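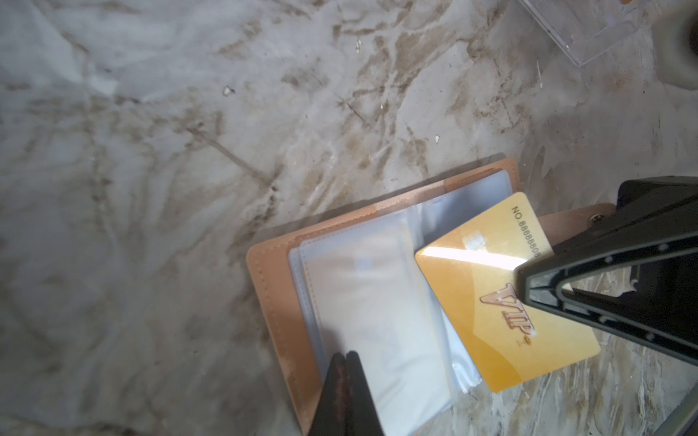 15 September 2018

Equipment planning, card handling cell.

Went through the finger budget again. The Zelico quote is 118 per pair of compliant fingers, minimum order 4 pairs. Cosuvano is cheaper per pair but ships flat tips only, and flat tips are poor at picking a single card off a plastic sleeve. Staying with pointed tips. Worn fingers to be replaced in pairs, never singly.

Test objects: leather card holder with clear sleeves, gold VIP card. Glossy stock is the hard case for the wrist camera, so it stays in the set. Want plain matte cards as well, pack of 40, petty cash.

Lighting: one diffuse panel, Dorness, price not in yet. Glare on sleeves and card is the reason for the line item. Try a cheap diffuser sheet before ordering.

Second arm: Macaraeg wants a deposit of 4000 to hold a slot for December. Not covered by this year's money. Options are to lease, or move the deposit to the next budget and accept a later slot. Leaning toward lease.

To do: ask Zelico for lead time, get mounting drawing for the panel, check spare wrist cables.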